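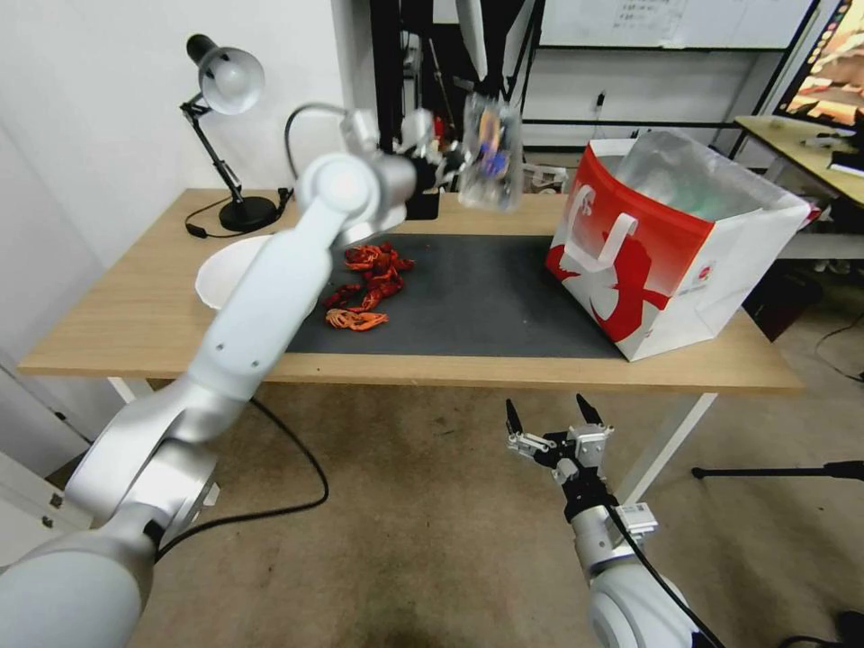 Two Arms, One Table: Building a Grocery Unpacking Station
Catalina Saavedra
Final project report, independent study in applied robotics
August 23, 2020

Why I picked this project

My grandmother has trouble with her hands, and the part of her week she dislikes most is putting the groceries away. Opening the bag is fine. It's the little packages that bother her, the crinkly ones and the ones with sharp plastic corners. So when my adviser asked what I wanted two arms for, I already had an answer, and I'm afraid I talked for quite a while before he could get a word in.

The plan was to have a pair of arms pick up ordinary store items from a table and move them where they belong. I named the control program Fultalik, after a nonsense word my brother and I used as kids, and the name stuck. All of the work was done at Skokis, the shared workshop where I've had a bench since May.

The table and what goes on it

I spent far too long on the table (ask anybody who shares the room with me!). The bare wood gave me shiny spots that confused the object finder, so the dark mat went down early and stayed down. After that I made a list of things to handle, and I tried to be fair about it: some stiff, some floppy, some with a shape no sane person would want to grip. 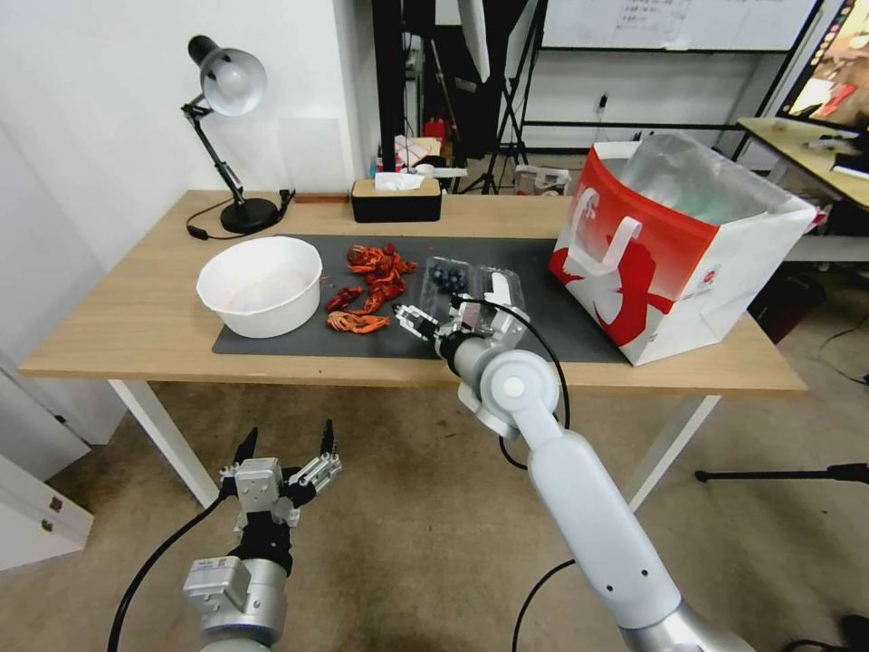
Clear packaging was the hardest subject of the whole project, and I want to give it a proper paragraph. The object finder looks for edges and color, and a see-through box has very little of either to offer. What it sees is whatever happens to be inside. With the blueberries in their clamshell, that means a dark patch, and the fingers have to close on plastic that sits a bit outside of it. My first version aimed for the edge of the dark patch and squeezed too far in. The fix was a simple margin added on every side, which I tuned by hand, and then a gentler closing speed. I'm still a little proud of that margin, plain as it is.

The crayfish were my adviser's idea. They tangle, they have claws going every which way, and the finder kept reporting the pile as a single enormous animal. I grew very fond of them.

Getting the arms to share

Each arm runs its own motion planner, and a small program I called Gukudard sits between them and decides who may enter the middle of the table. It's a very polite program. In the early versions it was so polite that both arms waited for each other and nothing moved at all, and I sat there with my tea wondering if I had unplugged something.
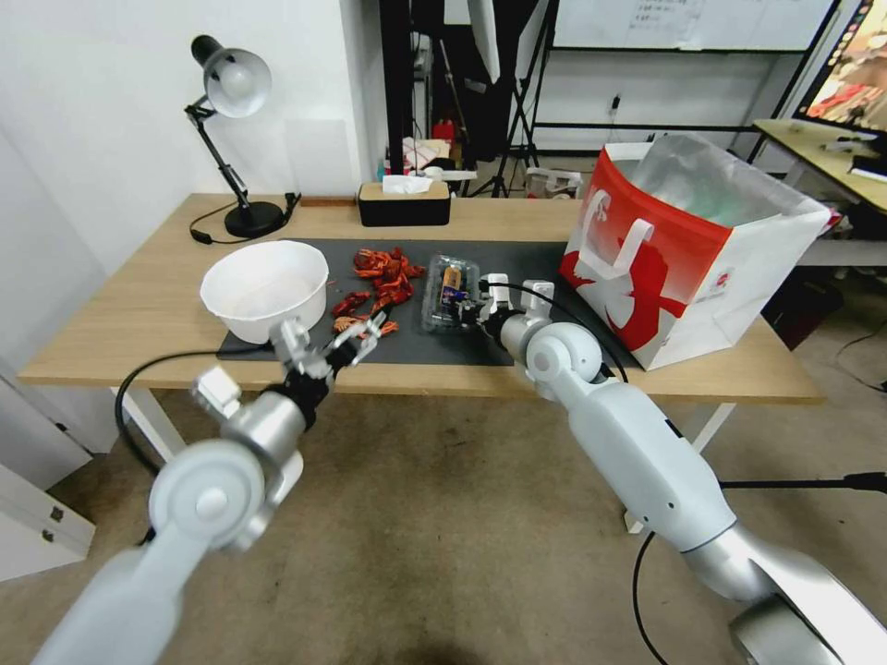

The rule that finally worked was to split the mat into zones and let an arm reserve the zone it needs, then give it back when it leaves. The zones are drawn around the objects, so they shift when the objects do. A layout with the left gripper over by the crayfish and the right one down at the clear container is a comfortable case, with plenty of space between the two. The hard cases are the ones where both arms want neighboring things, and for those Gukudard still makes the left arm wait. I'd like it to be smarter someday - maybe by letting the waiting arm get ready above its target.

Test results

I ran 20 trials with single items and another 20 with both arms working. Every trial was logged, and the full log comes to 3000 lines, so I've left it out of this report. Of the 40 trials, 34 ended with the item where I wanted it. Most of the others were slips on smooth plastic, and one was me bumping the table with my hip.
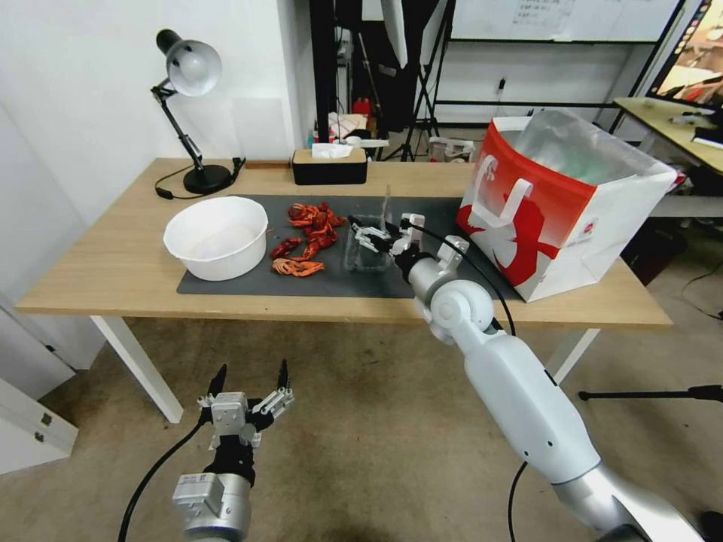

What I'd do next

Softer finger pads come first. Cable routing is next, and I've already sketched a better path for the wrist cables using MacKinnon clips from the parts drawer. After that I want to try taking things out of the bag itself, liner and all. My grandmother has asked twice when that will be ready, and I've told her to keep her kitchen scissors handy for now.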